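Priming metal miniatures when the air is damp

I paint small metal soldiers for almost nine years, and every September I make the same mistake. The shop on the corner gets the new spray cans from Provia, I buy two, and on Saturday I go to the balcony without looking at the weather. Then the primer dries like sand and I must clean everything.

This year it happened with a box of 21 grenadiers from Zeko. They are nice castings, with very thin mold lines, and the faces are sharp. After my spraying the faces looked like they had a skin disease. I put all of them in a jar with cleaner and left them until the evening. Most of the primer came off with an old toothbrush. In the deep folds of the coats I had to use a wooden toothpick, and I lost one bayonet.

My friend Boglárka Borbély paints much better than me, and she does not use spray at all. She puts the primer on with a flat brush, in two thin layers, and she waits one night between them. I thought this would hide the details, but I tried it on five grenadiers and I cannot see the difference from a good spray.

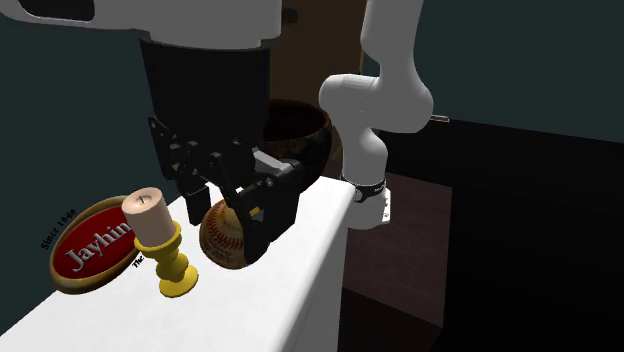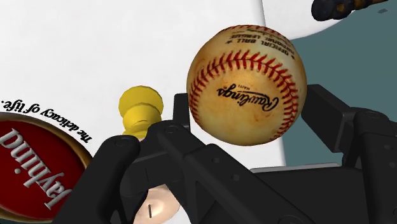

What I do now

First I wash the figures in warm water with a little dish soap. I used to skip this step with metal. Then I glue each one to a bottle cap, so my fingers do not touch the figure again.

For the brush I take the Kazmi gray primer. It is thicker than I like, so I add a drop of water on the palette. I start from the hat and go down, and I look carefully under the arms, where the primer likes to collect. If there is a small pool, a clean damp brush takes it away.

The second layer goes on the next evening. A figure takes me a few minutes, so the full box is a long job, but I can do it at the kitchen table and the weather is not important.

The black gaiters are still waiting. Junaid Yousafzai wrote to me that he paints them dark gray and makes only the folds black, and I will try it on the drummer first.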